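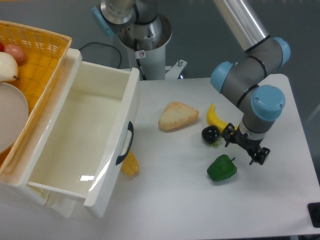

Let the Fruit Sit Out

My grandmother kept a bowl of pears on top of her piano for most of every fall, and I was not allowed to touch them until she said so. She would walk by after lunch, press her thumb next to the stem of each one, and shake her head. Then one day she'd press and nod, and that was dessert for everybody, right then, over the sink with our sleeves pushed up.

I have been thinking about that bowl because I moved to Wotville two years ago and discovered that hardly anyone my age here waits for fruit. We buy it, we put it in the refrigerator, we eat it hard on Monday or throw it out soft a couple of weeks later. I did exactly this for fifteen years. I thought I didn't like pears! I thought they tasted like damp chalk, and I said so at parties.

I want to make the case for leaving fruit on the counter, where you can see it and smell it and be a little bit bossed around by it.

Start with the pear, which is the best argument I have. Most pears are picked while they're still firm, and they soften from the inside out. If you leave a Bartlett on the tree until it feels ready, the middle is often mush by then. So the last part of growing the thing falls to you, in your kitchen, and all it asks is a few days at room temperature. Press near the neck. When it gives a little, eat it that day or the next. If you can't, that's when the refrigerator earns its keep.

Peaches are the same, only more dramatic. A hard peach has almost no smell. Leave it stem side down for a couple of days and you'll know from the next room – it really does reach out into the hallway. Plums, apricots, mangoes, avocados, all worth the wait. Apples are the odd ones out. They do fine in the cold and go mealy if you forget them in a warm room, and they give off the gas that hurries everything else along, so I keep one or two near the pears when I'm impatient and put the rest away. Berries, cherries and grapes won't get any sweeter once they're picked, so chill those and don't feel bad.

My neighbor Efthymia Deligiannis grows Brurkance plums behind her garage, an old variety I had never heard of before I moved in next door. They're small and dusty looking, and straight off the branch they'll make your teeth squeak. She brings them over in July in a paper sack and tells me which day to eat them. The first summer I ignored her and ate four that same evening, standing up. The second summer I waited until Thursday as instructed, and I have never been so happy to be told what to do. They had gone almost like jam inside the skin.

I know the objections, and some of them are good. Fruit flies are real. Counter space is real too, and I lived for a long time in 300 square feet where the only free surface was the top of the toaster oven. (Do not ripen anything on the top of the toaster oven.) A windowsill in direct sun is not much better, because one side cooks while the other side stays green. But a basket takes up less room than a coffee maker, and you can hang one from a hook if you have to. As for the flies, they mostly show up for fruit that's split or leaking. Look through the pile every morning while the kettle boils and pull out whatever is bruised. It takes a minute.

The bigger objection is waste. People tell me the refrigerator saves food, and it does, if you remember what's in it. I don't. Once a piece of fruit goes into the bottom drawer of my refrigerator it may as well have left the state. I've pulled limes out of there that rattled. The pears I can see, I eat, and I eat them before they turn, and when three are ready on the same day I call someone.

That last part may be my favorite. Ripe fruit makes you generous in a hurry. Anqi Hou, who I barely knew at the time, once knocked on my door at 9 at night with a mango from her mother's order and said it had to be tonight. We ate it over a cutting board with one fork between us. She still texts me when something is ready, usually just the name of the fruit and an exclamation mark, and I put my shoes on.

So next time you're at the store, buy a couple of pears that feel like rocks. Don't put them away. Set them somewhere you pass on the way to the coffee, and give the necks a press each time you go by. Mine are at day four this week, and the one on the left is just starting to give.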